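3.2 Properties, listings and coding procedure

The sample consists of self-catering holiday lets offered through four booking sites, named here as Rorero, Juldale, Dhanial and Fovadon. From each site we took the listings returned for a fixed search: one week in April, two adults, whole unit, no price limit. Listings that named a hotel or a hostel as the operator were removed. Where the same unit was offered on more than one site, it was kept once, under the site on which it had first appeared in our search. After removal of duplicates, 166 listings remained. The search was run on Mon 22 January and was not repeated, so later changes to price or wording are not reflected in the data.

Each listing was saved in full, including the title, the free-text description, the amenity checklist, the house rules and the cancellation terms. Guest reviews were saved separately and are treated in Section 4. The free-text description was split into sentences by hand, since many owners write without full stops or run several features together with commas. A sentence was then assigned to one of five content classes: sleeping arrangements, kitchen and dining, outdoor space, location and distances, and terms of stay. Sentences that fit more than one class were given the class of the first feature mentioned. Greetings and general praise ("a real home from home") were set aside and counted only toward total length.

Kitchen and dining statements needed a further rule. Owners often describe a kitchen with a single word, such as "full" or "equipped," and leave the detail to the checklist. We scored a kitchen statement as specific if it named at least one appliance, one work surface or one item of tableware. Decorative items were recorded under a separate code, as they say something about how a room is presented but nothing about what a guest can do in it.

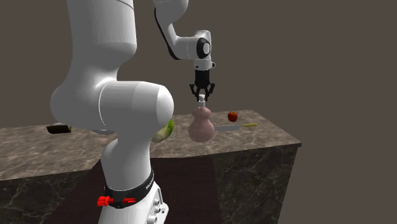
Figure 2. Rendered view of a marble-topped counter with a pink bottle-shaped vase.

Distance statements were coded in two ways. The first code records the unit in which the distance is given: meters or miles, minutes on foot, minutes by car, or no unit ("close to," "a short stroll"). The second records the destination. Beach, shop, restaurant, airport and transit stop were the destinations we expected from earlier work on rental advertising, and an open category was kept for all others. No attempt was made to correct an owner's stated distance in the main data set. A check against map routes was carried out on a subset of 100 statements, drawn at random from those that gave both a destination and a unit. The route was taken from the pin shown on the listing, which on all four sites is displaced by a small amount to protect the address. Differences of less than two minutes on foot were therefore ignored.

The terms of stay were the most uneven part of the material. On Juldale and Dhanial, deposit, cleaning fee and check-in time are entered in fixed fields, and the owner cannot publish a listing while any of them is blank. On Rorero the fields exist but may be skipped. Fovadon has no such fields, and owners who wish to state a cleaning fee must write it into the description. A simple count of fee statements would therefore reflect the design of the site more than the practice of the owner. To limit this effect, we coded a term as disclosed if it appeared anywhere on the public page, and added a second variable for whether it was visible without opening a further panel.

Two coders worked through the full set independently. Both had been trained on listings from outside the sample, and the coding guide was frozen before work on the sample began. Disagreements were settled by discussion after both coders had finished, and the original codes were kept so that agreement could be computed on the unsettled data. Most disagreements concerned the boundary between outdoor space and location, in particular shared pools and gardens that belong to a complex but are reached by a path or street. The guide had placed these under outdoor space. One coder had applied this only where the text used the word "communal" or "shared." The rule was restated without the wording condition, and the affected sentences were coded again by both.

Prices were recorded as the total for the week, with mandatory fees included and optional extras left out. Heated pools, late check-in and airport transfer were treated as optional in all cases, even where the owner's text suggested that most guests take them. Security deposits that are returned after the stay were not added to the price. For units priced in another currency we used the amount displayed by the booking site, which already includes that site's own conversion margin. The margin is not published by any of the four sites and could not be removed.

Three limits of the procedure should be noted. First, the search was made for two adults, and larger units appear only where the owner accepts small parties at that time of year. Second, sites order their results by rules that are not disclosed, and Rorero stops at 100 results per search, which may favor owners with a longer booking history. Third, the unit of analysis is the listing. Several owners in the sample let more than one apartment in the same building and reuse most of a description from one listing to the next. We did not remove these repeated passages. Standard errors in Section 4 are clustered by owner account wherever the site displays one, and by building otherwise.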